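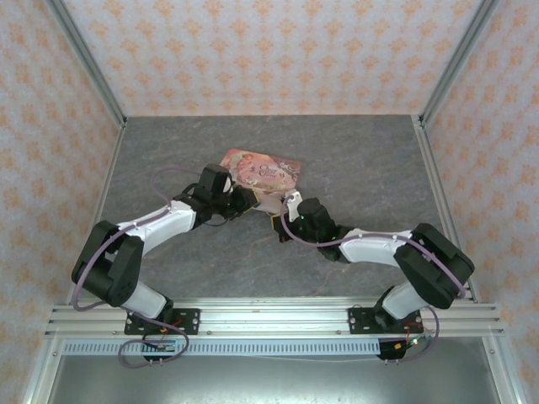
What is the Vundadex?

A two-armed tabletop robot kit sold by Berka, in parts or ready built, for people who want to learn how robots pick things up and put them down.

Vundadex

The Vundadex is a tabletop robot kit made by Berka, a small maker of bench equipment. It comprises two jointed arms bolted to a shared aluminium beam, with a control board for each arm and software that runs on the buyer's own computer. It is sold mainly to colleges, clubs and private owners with a spare table and an understanding household.

History

Berka had previously sold camera stands and slotted aluminium profile, and the influence of both on the Vundadex is hard to miss. The first version had a single arm and was withdrawn after one season, during which buyers discovered how few household tasks can be done with one hand. The present model was put on sale on 05/02/2025. Its name has never been explained by the company, whose sales pages say only that it was "free".

Design

Each arm is driven by servo motors in black housings, joined by white plastic shells. The shells keep dust out and are also where the cables would run if they ran inside, but Berka chose to route them along the outside, where they can be replaced easily and caught on things just as easily. Owners are advised to leave a generous loop at the elbow. Most learn how generous by experiment.

The mounting plates can be slid along the beam once their bolts are loosened. Moving the arms closer together makes it simpler to hold one object with both grippers, and also simpler for the grippers to meet. The software includes a setting to prevent collisions, which is switched off by default.

Fingers

The gripper fingers are a separate part and are held on by screws. Berka supplies a plain set with the kit. A softer set, with pockets moulded into it so that it gives a little under load, is made by Dimetti and sold at a price which has been a regular subject of discussion among owners.

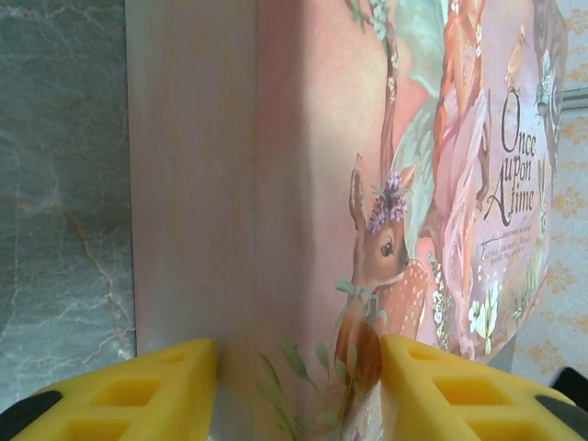

Yellow gripper fingers closed on the corner of an illustrated box, "Once upon A time".

Thin, glossy card is widely held to be the hardest of the ordinary materials. It lies flat, slides when pushed and bends when gripped too firmly. Boxes are more forgiving, provided they are taken by a corner or an edge. The manual devotes 2 pages to boxes and 5 to card, the last of which recommends a short rest.

Service plan

Repairs and replacement motors are handled by MacDonald, an outside firm, under a yearly plan. The plan covers worn gears, failed boards and one visit to the workshop. It does not cover damage caused by one arm to the other — a clause added in the second edition of the terms, along with a drawing.

Software

The kit can be driven by hand, by a written list of moves, or by recording a person's movements and playing them back. The memory holds 1000 recorded moves, after which the oldest is deleted without a message. Berka describes this as housekeeping. Owners' forums use other words.

Reception

Reviews have praised the stiffness of the beam, the clear wiring diagrams and the ease with which fingers can be changed. The usual complaints concern noise, the length of the supplied power lead and the assembly booklet, in which left and right are given from the robot's point of view until the chapter on wiring, and from the reader's after that. A corrected booklet was announced in February and can be downloaded from Berka on request.

See also

Bench robots
Grippers and end tools
Slotted aluminium profile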